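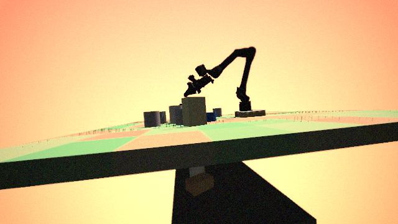 Kusier 2 review – simulated demonstrations for arm training

5/31/25

I bought a Kusier license to gather pick-and-place examples for a small imitation model. Before that I was recording everything on the real arm, which meant resetting the table by hand after each try. Over two weeks I collected 300 episodes in Kusier, and 16 of those had to be thrown out.

Setup is simple. You load an arm, pick a table, and drop in objects from the starter set, mostly plain cylinders and boxes. Positions can be shuffled on every reset. You then drive the arm with a gamepad or a 3D mouse. I used the mouse and wouldn't go back. The gamepad is fine for getting the gripper above an object but clumsy for the last inch.

Resets are the best part. One key and the table is ready again, so I could record 74 episodes in an afternoon without rushing.

The backgrounds and table colors can be randomized too. Some of the combinations are odd, with orange skies and pastel tabletops, but the variety is useful if your model is going to look at camera images. The lighting is less good. With a bright sky a black arm goes almost to a silhouette, and the gripper fingers are hard to make out. I ended up limiting the sky brightness for most of my sessions.

Contact is the weak spot. Boxes behave well. Cylinders sometimes slide out of a grip that looks solid, and 11 of my discarded episodes were for that. Raising the friction setting helped a little.

Export works with the Rustia format and with plain folders. Camera views, joint positions and gripper state all came through with matching time stamps. The Tôn exporter is listed as beta and crashed on me twice – the July update is supposed to fix it.

Worth the price if you need a lot of simple tabletop examples. You will still want some real recordings to mix in.

Four out of five.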